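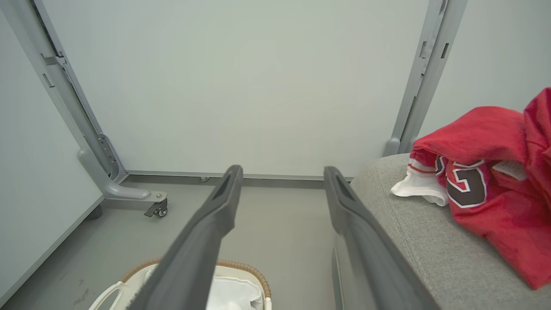 Tenants can try out new floor plans at full size in Drutow

DRUTOW, 2023-11-17 - Tenants who will be moving into the rebuilt Skikow apartments can now walk through their living rooms before the rooms exist. The housing company Drandell has opened a trial floor in the former carpet warehouse on Mill Street, where rolling wall panels are set up to match the floor plans and real furniture is placed between them.

The space is open by appointment through the end of February. Visits are free for anyone who holds a Skikow lease or is on the list for one.

Skikow has 482 apartments in four buildings, all put up in the same decade and all with small kitchens closed off from the rest of the home. The rebuilding plan changes the inside layout of most of them. Some living rooms get longer and narrower, some bedrooms lose a closet and gain a window, and in the corner apartments the wall between kitchen and living room goes away. Drandell sent the drawings out to tenants last spring and got a lot of questions back, most of them about whether a particular sofa, bed or table would still fit.

"People were cutting out pieces of paper and sliding them around on the drawing," said Maite Aguirre, who runs the trial floor. "That works up to a point. Then you want to know if you can open the balcony door when somebody is sitting down, and the paper doesn't tell you."

The panels are pale and plain, held in gray metal uprights with curved feet and small casters. Staff roll them into place along tape marks, lock them, and check the distances with a laser measure. Changing from one plan to another takes two people less than an hour, and the changes are normally done in the morning before the first visitors come in. There are 33 panels in all, enough to build one full apartment or two living rooms next to each other.

Doors are marked by gaps between panels. Windows are marked with blue tape at sill height. There is no ceiling, and Aguirre said that visitors should keep that in mind, as rooms tend to feel larger under the warehouse roof than they will at home. Drandell has hung a string line at the real ceiling height on one side of the floor to give an idea of the difference.

The furniture comes from Benítez, a rental firm in the next town, and was picked to match common sizes more than to look good. There is a gray upholstered sofa with rounded arms, a dining table that extends, two beds of different widths, a tall bookcase and a number of chairs. Tenants who own something unusual can send in the measurements ahead of time, and staff will mark out the shape on the floor in tape or stack up boxes to the same size. So far they have done this for a piano, a loom, a large aquarium and several corner sofas.

The sofa has been the most discussed item. In the longer living room plan it fits against the side wall with space to walk past, but if it stands across the room it leaves a gap that some visitors found tight. Drandell has since asked the architects to move one radiator from the long wall to the short one in that plan. The company said the change does not affect the rent or the building schedule.

A second change is still being looked at. In the smallest apartments the entrance opens straight into the living room, and several tenants who tried the layout asked where coats and shoes were supposed to go. On the trial floor they ended up putting their own coats over the furniture. One option is to set the bathroom wall back a little and fit a shallow closet by the door. Another is to leave the wall alone and put up a rail and a bench. Both have been set up with the panels on different days, and visitors have been asked to fill in a card with the one they prefer. The cards will be read after the New Year.

Almost 900 people have been through since the floor opened at the start of last month, Aguirre said. Many came more than once, often bringing family members who could not make the first visit. Evening appointments fill up quickly and there are more open times before noon.

Each visit lasts 40 minutes. Visitors are asked to book the plan that matches their own apartment type, which is printed on the first page of the letter sent out in the spring. Those who have lost the letter can give their current address instead. It is not possible to change the plan during a visit, but visitors may move the furniture as they like. The bookcase is the one exception, as it is fastened at the top, and staff will move it on request.

Children are welcome and do not need their own booking. The brakes on the casters should be left locked, and visitors are asked not to lean on the panels or hang anything heavy from them. The floor is level throughout and there is a ramp at the Mill Street entrance. The warehouse has some heating, but it is set low overnight and the first hour of the day can be chilly.

Drandell rented the warehouse on a short lease and has not said what the trial floor cost. The company said the panels were bought used from a firm that builds trade show stands and will be kept after the lease ends. One possible use is in the meeting room at the Skikow laundry building, which tenants have long wanted to be able to divide in half.

The lease runs out at the end of February, when construction is due to start in the first of the four buildings. Tenants in that building have been given priority for appointments this month. They are also the first to choose between an open and a closed kitchen, where the plan allows both, and must return their forms by mid-December. The other three buildings follow one at a time, and their tenants have longer to decide.

Aguirre said that she would like to keep the floor going for them, either in the warehouse or somewhere smaller. "The last building doesn't start for a good while," she said. "By then some of those people will have different furniture - or a different number of people in the home."

Appointments can be made at the Drandell office or by phone on weekdays. A list of the furniture with measurements is available at the same desk, along with printed floor plans for all the apartment types. Visitors are advised to bring a tape measure and the sizes of their own larger pieces. A few tape measures are kept at the entrance to borrow.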